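Fournitures de rentrée : les questions qu'on nous pose (et ce qu'on en pense vraiment)

Faut-il acheter tout ce qui figure sur la liste ?
Non. Les listes sont souvent recopiées d'une année sur l'autre. Commencez par vider les tiroirs. Une règle de l'an dernier mesure toujours trente centimètres.

Les promotions de septembre sont-elles intéressantes ?
Parfois. Regardez le prix à l'unité et oubliez l'étiquette rouge. Un lot de 2 agrafeuses ne fait faire d'économie à personne quand une seule sert, et encore, trois fois par an.

Anley annonce un stylo qui écrit « 300 pages sans faiblir ». C'est vrai ?
Quelles pages ? Quelle écriture ? Nous avons posé la question et reçu une brochure. Tant que la méthode de mesure n'est pas publiée, nous considérons ce chiffre comme un slogan.

Les marqueurs rechargeables Sturkano valent-ils leur prix ?
Sur le papier, oui. Encore faut-il trouver les recharges. Si votre magasin n'en vend pas le jour de l'achat, ne comptez pas trop sur lui au printemps.

Un cutter dans une trousse d'écolier ?
Vérifiez d'abord le règlement de l'établissement, beaucoup l'interdisent. Au bureau, prenez un modèle dont la lame se bloque correctement et méfiez-vous de la mention « sécurité » imprimée en gros - elle n'engage pas à grand-chose.

Le comparateur Brirent est-il indépendant ?
Il le dit. Il touche aussi une commission sur les ventes, c'est écrit en bas de ses conditions d'utilisation. Servez-vous-en pour repérer les références, puis allez voir le prix chez le marchand.

Papier 80 grammes ou plus épais ?
80 grammes suffisent pour presque tout. On vous vendra plus lourd pour les dossiers « qui comptent ». Personne n'a jamais refusé un dossier pour cela, à notre connaissance.

La carte de fidélité Pîrvu est-elle rentable ?
Il faut 1264 points pour obtenir un bon d'achat. Faites le calcul avec vos tickets de l'an passé avant de donner votre adresse électronique. Le nôtre a été vite fait.

Peut-on rendre un article déballé ?
En magasin, cela dépend de l'enseigne : le retour n'est pas un droit, c'est un geste commercial. Demandez avant de payer et gardez le ticket. Le vendeur qui répond « normalement oui » n'a rien promis.

Comment éviter de trop acheter ?
Prenez un panier à main et laissez le chariot à l'entrée. Fixez un plafond ; au-delà de 200 euros pour des fournitures de bureau courantes, relisez la liste. Le jeudi soir, une fois la journée de travail finie, est un mauvais moment pour comparer quoi que ce soit.

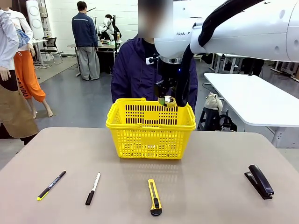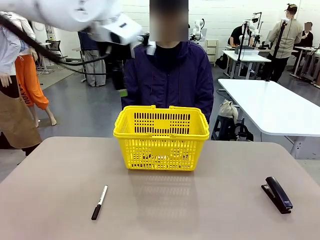
Le panier jaune, sur les deux photos ; sur la première, un stylo, un marqueur, un cutter et une agrafeuse.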